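Search this guide

Cultero Play Mat: Set-Up and Care
Section 5. Snack time on the mat

By now the mat is flat, the corners have stopped trying to go back to Bhattacharjee's warehouse, and a small person has asked for something to eat. Read this section before agreeing to it.

Any shallow open box will do for a snack tray. A pink cardboard fruit-shop box with the lid tucked underneath is as good as anything we could sell you, and we have tried.

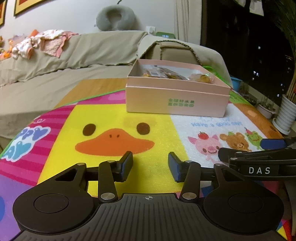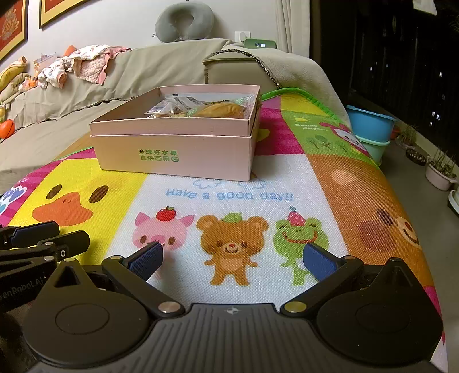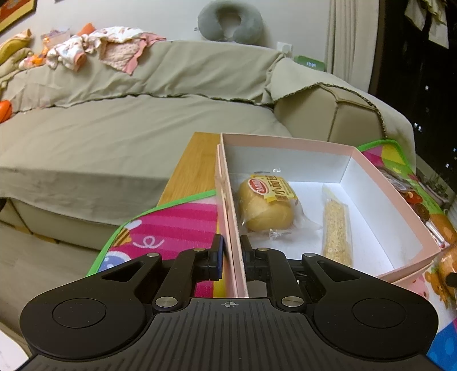
5.1 Choosing what goes in the box

1. Pick things that come in their own wrappers. A bread roll in plastic or a sesame bar is ideal.
2. Put in no more than 3 items per child. More than that and it becomes a shop, with prices.
3. Leave the wrappers on until the child is sitting down.
4. Lay long bars on the slant if they won't go in straight. They won't go in straight.

Note: Pastry is allowed. Flaky pastry is also allowed, but see 5.3.

CAUTION: Small, hard or round foods are a choking risk for young children. Stay with them while they eat. Calling encouragement from the kitchen does not count as staying.

5.2 Placing the box

1. Decide between mat and table. On the mat, everyone can reach. On the table, only the tall can reach, and they will tell the others.
2. If using the mat, find a flat panel well away from any edge.
3. Check that nobody's favourite animal is underneath. The pig, the bear and the frog all have supporters, and a box on the frog has been known to end an afternoon.
4. Press down lightly on each corner of the box. If it rocks, there is a brick or a sock beneath the mat.
5. Clear the sofa within arm's reach of anything you would like to stay clean. Folded clothes count. So do clothes you were going to fold.

Note: The mat may be laid over a low bench, but it is not fixed there and will slide if a child climbs on it. Keep climbers off.

CAUTION: Do not stand hot drinks on the mat. This includes yours — especially the one you have reheated twice.

5.3 Clearing up

1. Lift the box out first, using both hands. Cardboard bottoms give way without notice.
2. Count the wrappers against the snacks. A missing wrapper is usually behind a cushion.
3. Shake the mat outdoors, with the wind behind you.
4. Wipe with a damp cloth and a drop of washing-up liquid. Don't scrub the printed faces.
5. Dry both sides before folding. A mat folded damp will remind you of it in a week.

Note: Jam stains on yellow panels may need a second wipe. Chocolate on brown panels may be left to your conscience.

For sticky marks that survive step 4, see Section 6.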